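Week 4 notes: What a product claim is really saying
Consumer Studies, evening stream — Meriem El Khatib

Read these before Thursday. The reading pack has the Berrada chapter, which I'll come back to below, and I'd like you to have an opinion on it even if the opinion is that it was dull.

Last week we looked at price. This week is claims, meaning anything a seller tells you about a thing that is supposed to make you want it. I'm going to be harder on these than the textbook is. The textbook treats a claim as information with a bit of polish on it. I think a good share of claims carry no information at all, and the polish is the whole product.

Three words we'll use

A testable claim is one you could check at home or in a lab. "Boils one litre in four minutes on a gas ring" is testable. It might be false, but at least somebody has stuck their neck out.

A soft claim sounds like a fact and isn't one. "Designed for better boiling." Better than what? Sitting the water on the windowsill?

A borrowed claim takes its weight from somewhere else — a survey, an award, a colour, a country, a photo of a grandmother. The survey may be real. Ask who paid for it and who was asked.

Most labels mix the three, and the mixing does the work. You read one testable line, you relax, and the soft ones slide in behind it.

Worked case: the Zoven kettle leaflet

I've typed out the main lines from the leaflet we'll use in class. Zoven is a homewares label sold through the Drarside shops, and there is nothing especially wicked about it. I chose it for being ordinary.

"Nine in ten owners noticed a difference." A difference from what, and in which direction? The small print says 35 owners were asked, and that they had all agreed to join a product club. People who join a kettle club are not a fair slice of kettle buyers. I'd give this line no weight.

"Keeps its heat longer." Longer than an open saucepan, I would hope. No rival is named and no time is given.

"Heritage shape." A round body is a sensible way to hold water and has been for a long while. Calling it heritage tells you what mood the seller wants you in.

"Tested 329 times." I like this one, because it is such a fussy number that you feel someone must have been counting. Perhaps someone was. We aren't told what the test was, or how many kettles passed it.

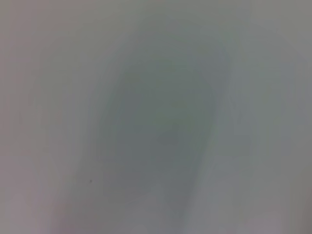
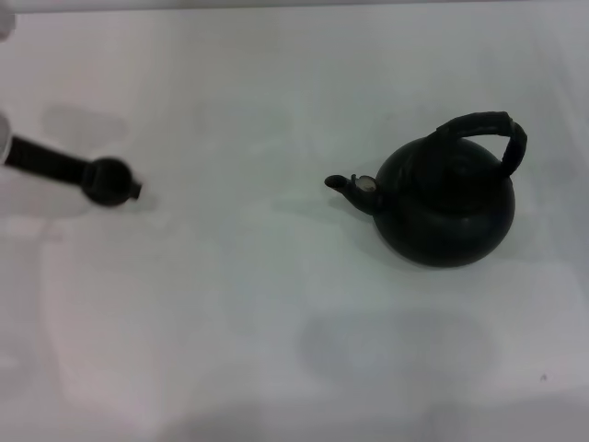
Now do the same job on the price. The leaflet says "save 11 dollars" and gives no date for the old price. In our week 3 terms that is an anchor with no rope on it. It may have been sold at the higher price for a season or for one afternoon in April, and the leaflet would read the same.

The Berrada chapter

Berrada argues that shoppers are not fooled by soft claims, they simply enjoy them, the way you enjoy a menu. There's something in that. My trouble is with the evidence. The chapter leans on shoppers telling an interviewer that advertising doesn't affect them, and I have yet to meet anyone who says it does. I include myself. I own a jar of Hasance hand cream that I bought for the word "alpine", and I'd have denied it at the till.

The second half, on store brands, is stronger. Look at the part on plain packaging, where Berrada admits that plainness can be a claim too. A grey box with small lettering says "we spent the money on what's inside", and you have no way of knowing whether they did.

What the rules cover

Be careful here, as students often expect too much. Consumer law generally goes after statements that mislead. It has much less to say about statements too vague to be wrong. That gives sellers a fairly clear reason to stay vague, and I don't see it changing soon. Vagueness doesn't make a claim safe in every case, though, and the overall impression of an ad can matter as well as the words. We'll do this properly in week 6.

For Thursday

Bring 2 claims from things in your own kitchen or bathroom, copied word for word. Write a short paragraph on each saying which of our three kinds it is, what you'd need to know to check it, and whether you would bother. "I wouldn't bother" is a fine answer if you can defend it.

Please don't bring claims about medicines. They have their own rules and we'd lose the whole evening.

Late work goes in the tray by the door, with your name on it this time.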